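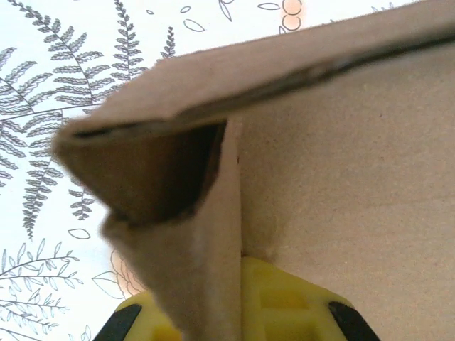 Quick one tonight, on my phone, feet up, dinner in the oven. People keep asking how the box thing is going at work so I'm going to write it down once and send them the link.

Short version: it's fine. Long version below.

For anyone new, I do returns at Dralgate. Stuff comes back in the box it went out in, or in a different box, or in half a box. Somebody opens it, folds the flaps back, takes the thing out, decides if it can be sold again. Box gets flattened or reused. On a normal day that's 400 boxes for our room. After a sale, more. My hands knew all of it. Still do.

Since May the arms have been doing the opening and the folding. Not every box. The plain brown ones, mostly. Cardboard is a pain for them because no two flaps sit the same way. One's been bent back and forth six times and hangs like a wet sock. Next one is stiff as a door. You and I don't think about it, you just grab. The arm has to get a finger on each side of the flap and close, and if the flap leans a bit too far it closes on air. Then it tries again. Then it asks for help, meaning a light goes on and one of us walks over.

So that's my job now, a lot of it. Walking over.

First week was awful. 247 help lights in one shift. Kristýna Hudec kept the tally on the back of a packing slip and taped it up by the kettle, and management did not love that. Nobody had time for the actual returns. We were slower than before, and grumpy, and my knees hurt from the walking instead of my wrists from the folding. I came home and said to my sister I give it a month.

Well. Last week we had a shift with 20. Same packing slip, other side.

What changed, as far as I can tell. Somebody finally asked us. Qusai Haddadin came down from the Stilov office, that's where the software people sit, and stood at the table for two whole days. Didn't say much the first morning. Then he started asking why I push a flap down before I pull it up. I didn't know I did that! Everyone on our line does it, you sort of loosen the crease first. Now the arm does it as well. Looks funny, like it's patting the box.

He also asked which boxes we hate. Long list. The Říha ones are top of mine, the glue goes right up the flap and it tears in strips. Those still come to us by hand and I think they always will.

Things that are better:

Wrists. I've had tape on my right one every winter for years and it's in a drawer now.
Paper cuts, nearly gone.
I get to look at what came back properly, instead of two seconds and next.

Things that are not better:

The talking. We used to stand across from each other folding and you could talk the whole shift. Now we're spread out, one person per three arms, and it's a shout or nothing. I miss it more than I thought. Kristýna says the same and she's not a soft person.
The pace isn't yours any more. Before, if I had a bad morning I went slow and made it up after lunch. An arm goes at the arm's speed and the light comes on when it comes on.
Two of the temps didn't get asked back. They told us no permanent jobs would go and thats been true, but temps aren't permanent, are they. One of them taught me the reuse stack. No one put up a poster about that.

And the training. We got 65 minutes. I had it in my calender as half a day, and it was 65 minutes including a video. Everything useful I learned from messing up or from Qusai. If your place is getting these, ask for real hours, in writing, before they're switched on. Ask who goes where when the first month is over too. We asked late.

The pay question, since three of you messaged me about it. Same grade. They're "looking at it". The Devuvska site got a bump for the same work, so I've printed that out and I have a meeting. Will report back.

Oven's beeping. Garden pics next time, the beans have gone mad.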